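Skumholm gripper trial
Progress report to the Vermeulen fund, second period
June 13, 2018
Prepared by Roxana Arboleda, with test notes by Marijke Van Damme

Where we stand

We said we would compare two hand-held grippers and pick one by the end of this period. We have compared them. Picking one is going slower than the plan suggested, mostly because the gripper we had already decided to like came second in the early runs and we felt it deserved another chance. It got one. It came second again.

Both tools do the same job. A person holds the gripper, picks things up with it, and the camera on the tool records what the fingers are up to. The Gerkard has wide flat pads and a stiff linkage. The Zullard has narrower pads, costs less, and squeaks. We have logged 200 picks on each, all by the same 4 operators, so that any bad habits are at least shared equally.

Hard objects are finished. Neither tool had trouble with blocks, cups or tape rolls, and the summary table you received last period still holds. I would not spend any more of your money on blocks.
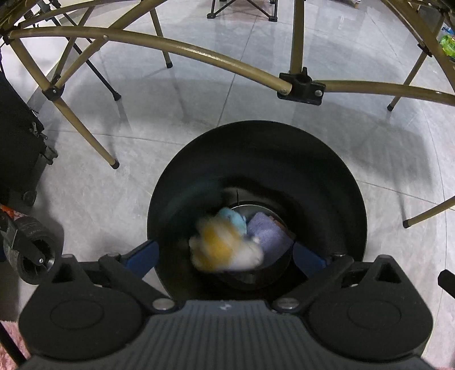
Soft objects have been the real work of the period. A block stays the shape it was when you planned the grasp, and a plush toy has other ideas. We also moved from open trays to containers, where the walls limit how far the operator can tilt the tool. With a round bin that narrows toward the base, and plush toys sitting low inside it, the width of the open fingers starts to matter as much as the grip, and one pad can be over the rim while the other is over the inside. Marijke now logs rim contact as its own kind of failure. Before that it went under "other," which had become our largest category.

Results so far

On soft items in containers, the Gerkard missed 14 picks out of its 200 and the Zullard missed over 20. Most of the Zullard's misses were slips on fuzzy fabric. The Gerkard's were nearly all rim contact, so a narrower set of pads may fix a good part of it. The supplier has quoted for these twice, at different prices, and we have accepted the lower one.

Problems

Fast hand movement still blurs the camera picture. We tried asking the operators to slow down, with the success you would expect. A shorter exposure and a brighter lamp are next.

Next period

Fit the narrow pads, repeat the container runs, and send you a recommendation in August. The budget is on track apart from the lamp.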